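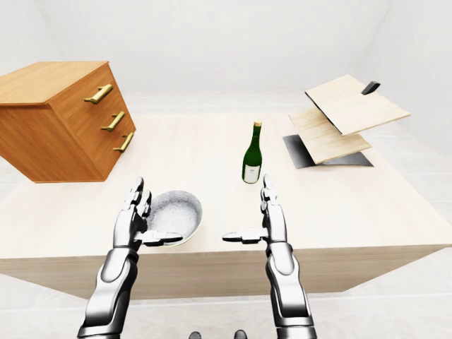
March 19, 2026. Open day notes, sim bench

Writing this up before I forget. Doors at ten, first lot through were the Mottram people, two of them early and standing in the corridor while Igor was still loading the room. Coats on the spare chairs, please can we have a hook in there.

Ran the bottle and rack demo all morning on the big screen. Marek Šimko drove, Iveta did the talking. Left the drawers in on the left hand side even though nothing in the script touches them, visitors kept asking if it would open one. Told them July. Somebody hold me to that.

Reset between groups is still too slow. Marek thinks it's the mesh for the glass, Igor says it's reloading every texture whether it needs to or not. Not settled, both to bring timings. I set the step cap at 3000 for the day so a stuck run would end by itself. For the short version, 800, and that was plenty for the talk.

Questions worth keeping:

Is the hand a real product or did we draw it (the Falov visitor, asked twice, I gave a poor answer).
Why both arms if the bottle is a one hand job. Fair.
What does it see when its own thumb is in the way. Iveta pulled up the head view for this one and it went down very well, should be in the script from the start.
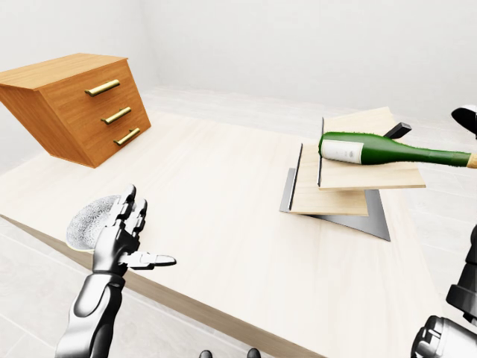
Also the lie of the bottle on the boards. Jarmila wants it written down that we score "on the upper board, on its side, hand clear" and nothing else, becuase last time two of us were scoring differently and the Plikcombe lot noticed. So: on its side counts. Neck past the end of the board counts. Hand still touching does not count, however nice it looks. I've put this in the readme too.

Label text is too small to read at this size, one lady from Susau came right up to the screen to try. Swap for a bigger one or leave it blank, don't mind which.

Lighting: walls too white on the projector, table nearly as bad, far edge of the table vanishes from the back row. Přemysl to try a darker floor. Not the table, the table colour is in the old runs and I want to compare.
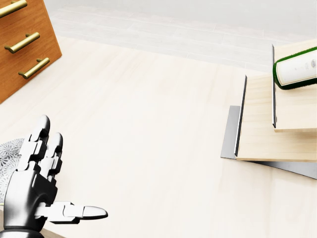

Page 8

After lunch. Smaller groups, better. Let people call out when they thought the run was finished and it got quite loud. Igor's laptop fan louder.

Thumb pose at rest wants looking at, it sticks straight out sideways and people read it as pointing at somthing. Ask Marek if the rest pose can be closed a bit without upsetting the start state.

To do
- timings for reset, Marek and Igor
- head view into script, Iveta
- proper answer about the hand, me
- send Mottram the slides
- return the projector cable to room 2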